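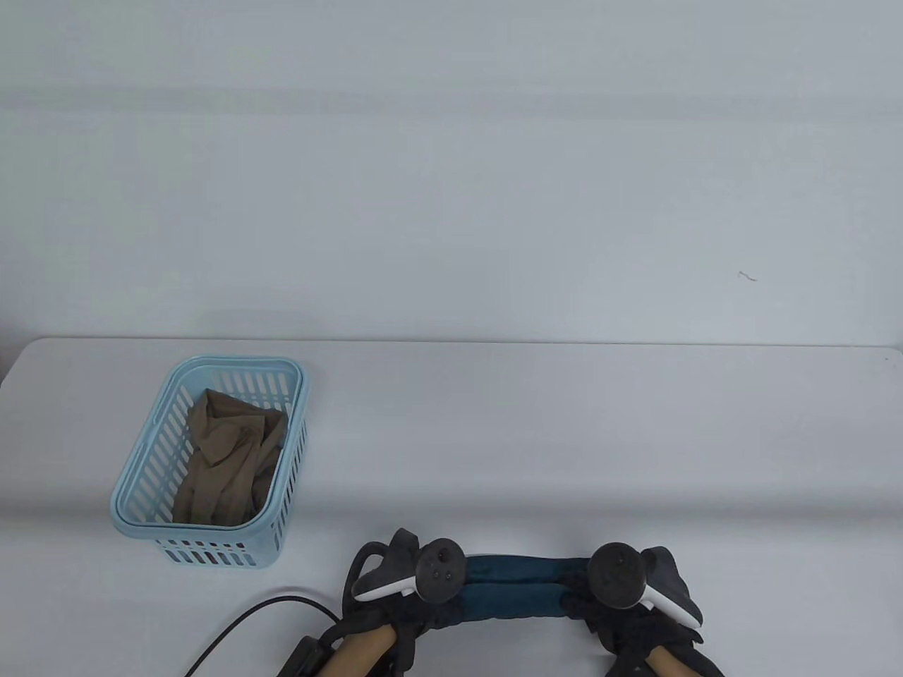
Folding stations, Werkcombe site – monthly safety check, September
Checked by: Warrick Sutcliffe
Stations: Sekent trial bench, Ashby bench

1. Walkway behind operators clear
Yes. Marked OK.

2. Cables secured
No. The cable still runs over the tabletop on the trial bench. I raised it last month and was told clips were on order from Stotdale. Not OK until they are fitted.

3. Straps and handheld units
Straps sound, no sharp edges. Two people report sore wrists by the end of a shift. The form has no box for that, so I am writing it here.

4. Bench height
Fixed, and set for someone taller than half the team. Needs a riser or an adjustable bench.

5. Breaks
The rota says 6 minutes an hour away from the controllers. On Wednesday I watched from 10 to 12 and saw one break taken. 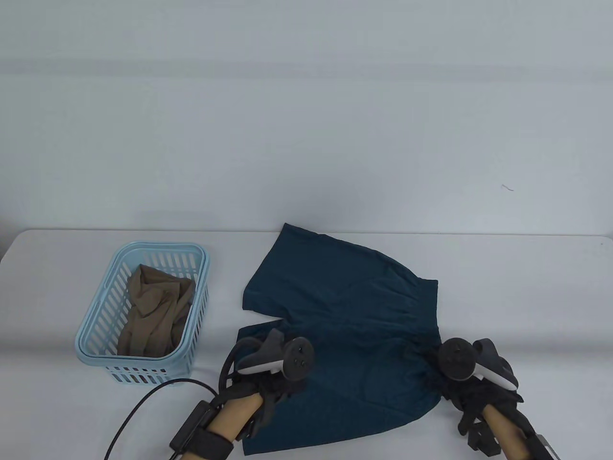 6. Pace of work
The target is 499 folds a week per station. By hand, the same people did more than that and could talk while they did it. Each fold is now recorded so the machine can learn it, and a spoiled one is done again. I was told this will take the strain off staff. So far it has added to it – ask them.

7. Training records
Four signed, one missing. The sheet covers switching on and off and very little else. Nothing on what to do if a hand goes numb.

8. Information to staff
Not OK. The notice says jobs will "change". It doesn't say into what, or for whom. I have asked for that in writing before the trial is extended.

9. Emergency stop and first aid
Stop button tested, works. First aid box full.

Actions: items 2 and 4 to the site office, 5 and 6 to the shift lead. I will not sign the bench off as "improved working conditions", the wording I was sent. Next check in October.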